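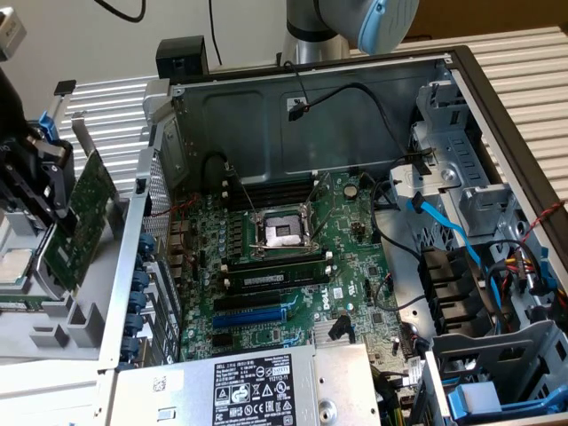 Revised handling rules for board-level robot work

Version 4 of the handling rules for automated PC disassembly and reassembly takes effect on 24 April 2024 at the Altska and Jovetti cells. It replaces the January text in full. Cell leads should remove printed copies of the old version from the benches.

The main change concerns grip points. Expansion cards and memory modules are now treated as one class. The gripper may close on the bare board area or on a metal bracket. It may not close on edge contacts, on a heatsink, or on any component taller than the card's connector housing. Grip force for this class is capped at 11 newtons. The cap applies to the commanded value and to the measured peak, and both go in the run log.

Insertion is position-controlled until first contact and force-controlled from there on. If the limit is reached before the card is seated, the arm backs off along the insertion axis and stops. One automatic retry is allowed. After a second stop the operator inspects the slot by eye before the run continues. Side-to-side rocking to seat a card, permitted under the January text, is withdrawn.

Processors are no longer left loose on the work surface at any stage. Once out of the socket, a CPU goes into a molded compartment of the parts tray, contacts untouched, and the tray position is entered in the program. The socket lever is to be closed before the arm crosses the board again. Okonkwo asked whether a foam pad could be used in place of the tray. It may not, unless the pad is rated static-dissipative and carries a current test label.

Cables remain the most common cause of stopped runs. Drive and power leads must lie outside the swept volume of the gripper, or be tied back to the case. A fan lead hanging free over the chassis wall counts as inside the volume if the arm passes over that wall. The path check is repeated whenever a case is turned or replaced, including a replacement of the same model.

Power supplies stay closed. The tower is unplugged before it enters the cell, and the operator signs for this on the run sheet. No program may include a step that opens the supply housing.

Grounding checks move from every 20 runs to every 11. The reading is taken between the gripper fingers and the bench ground point, with the arm in its park position.

Jestico will update the run sheet template to match. Until it is issued, write the two force values in the remarks column.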